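# Keeping the kitchen cell honest

The technician at Clela who looks after the Prakura cell starts with the microwave.

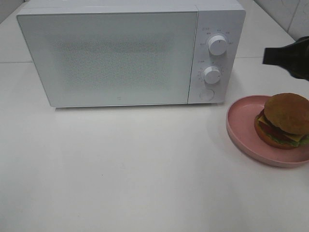 *The microwave station in the Prakura cell, with the gripper over the plate and the toy burger.*

"People come in and want to talk about the arm," she says. "I spend more of my week on that white box."

Prakura is Clela's name for a test kitchen with one robot arm in it. The arm opens the microwave, puts food in, sets the dials and takes the food out again. The food is plastic. I asked whether that bothered her, given that the company's brochure talks about hot meals. "It bothers me a bit. A toy bun doesn't drip and it doesn't sag. When they quote a success rate, I'd like the word plastic somewhere in the sentence."

Her day begins with the counter. Every object has a home position, and she checks each one against a paper template cut to fit the worktop. The microwave is the worst offender. There's a round button under the lower knob that releases the door, and every press shoves the whole appliance back a hair. Do that 300 times and the arm is pressing plain panel.

"First they tried to fix it in software. It would look for the button before each press. Fine, but it's white on white, and the panel picks up glare." She settled on rubber pads under the feet and a stop block behind. The block came from the scrap bin. In her view it has done more than the software did, though she admits she never ran the two side by side.

The gripper gets wiped down each morning and its tips looked at under a lamp. Clela buys them from a supplier called Khumalo, which rates a set for 2000 grips. She changes them at 220. I wondered if that was overcautious. "Maybe. I had one let go of a plate at a bit over that, and I had to do the paperwork." She'd like Khumalo to say what was being gripped when they came up with their figure. She has asked twice.

Then there are the knobs. The timer has a line on its face and a ring of small numbers, which is easy enough for a person. The arm goes by angle. It grips the ridged edge, turns, and trusts that nothing slipped. If the tips are worn, the knob ends up short and the log still says the job was done. "The log records what the arm meant to do," she says. So she goes over and reads the dial herself, every 20 runs, and writes it in a notebook that she doesn't let anyone tidy away.

Repairs are mostly dull. A cable chafed through last November at the second joint, and the cell was down while they waited for a replacement that turned out to be the wrong length. She now keeps two on the shelf and labels them by hand. Calibration after a cable swap takes her most of a morning. The manual allows an hour.

I asked about Flirkero, the scheduling package Clela added this year, which is supposed to warn her before parts fail. She took a while to answer. "It sends me emails. It told me to grease a joint that's sealed for life." Has it caught anything? "One fan, which I could already hear."

She isn't against the project. She thinks the arm is well made, and she likes the work. What she doubts is the idea that a cell like this will run unattended in somebody's cafeteria. "Who moves the microwave back?" she asks. The Clela sales deck has a slide on maintenance, with a single bullet on it. She has offered to write them a longer one and is still waiting to hear.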